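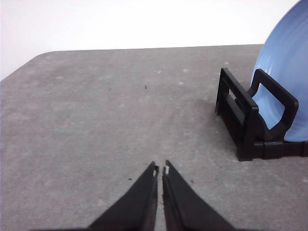 Grey table, white wall.

Wunanbridge Media Trade Fair: a report from the cheap seats
Posted Monday, May 5, 2025

The fair takes up both floors of the Wunanbridge showgrounds pavilion, which in August smells of prize alpacas and last week smelled of carpet glue. I went for the day on behalf of our regional clients, most of whom buy a bit of radio, a bit of bus-back and whatever the local paper is calling its digital package this year. Parking was $20. The lanyard was free.

Downstairs was television. The networks' regional sales houses had the big stands by the door, with couches nobody over fifty could get out of gracefully. Their pitch has moved on since my last visit. Then it was reach. Now it's attention, measured in seconds, and every stand had its own way of measuring it that happened to favour whoever was paying for the couch. I asked three of them how an attentive second in the footy compares with one in a repeat of a renovation show. I came away with three brochures.

Connected TV got the rest of the floor. Tumimport, who used to bring in set-top boxes and now sell the ad space on them, gave the clearest session of the morning: a 40 minute walk through what a small advertiser gets for its money by postcode. They put a real rate card on the screen, and people photographed it the way you'd photograph a platypus. Minimum spend is still too high for a tyre shop. It's getting closer, though, and I've asked for the trial terms in writing.

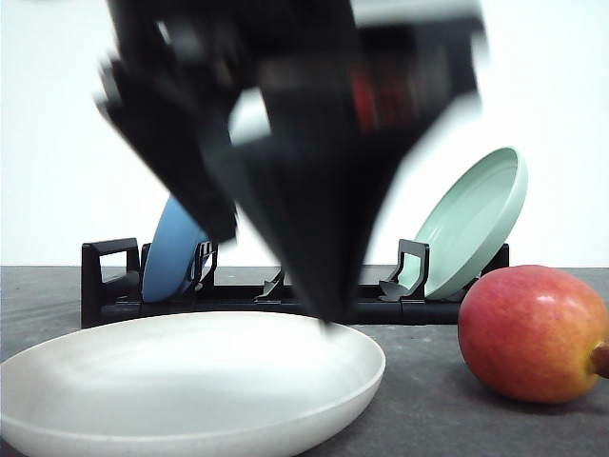 Lunch was a sausage roll and a panel on frequency capping. The panel agreed that seeing the same ad 5 times in one break is bad for the brand, then blamed the platforms, the agencies and, at one low point, the viewer. My mum could have told them this for nothing. She has stopped buying a certain brand of margarine over it.

Upstairs was outdoor and audio, and better coffee. Lefèvre had a scale model of its new roadside panels, with working louvres – I played with it longer than was dignified. They claim 405 sites across the region by the end of the year. I'd want to see the map before getting excited, as their last "Wunanbridge cluster" turned out to be a single roundabout seen from several directions.

Kira is the new planning tool everyone told me to look at. It takes a budget and a catchment and spits out a split across radio, outdoor and streaming. I gave it a garden centre and it put most of the money into breakfast radio, as I would have. I gave it a funeral director and it did the same, with a cheerful suggestion about sponsoring the traffic report. Ask for the demo by all means, but keep a hand on the wheel.

Worth the drive? Just. If you go next year, do upstairs first and skip the keynote. Rate cards and session notes are in the client folder, minus the margarine. 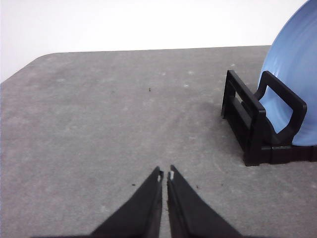

The tabletop, with its rounded corner at upper left.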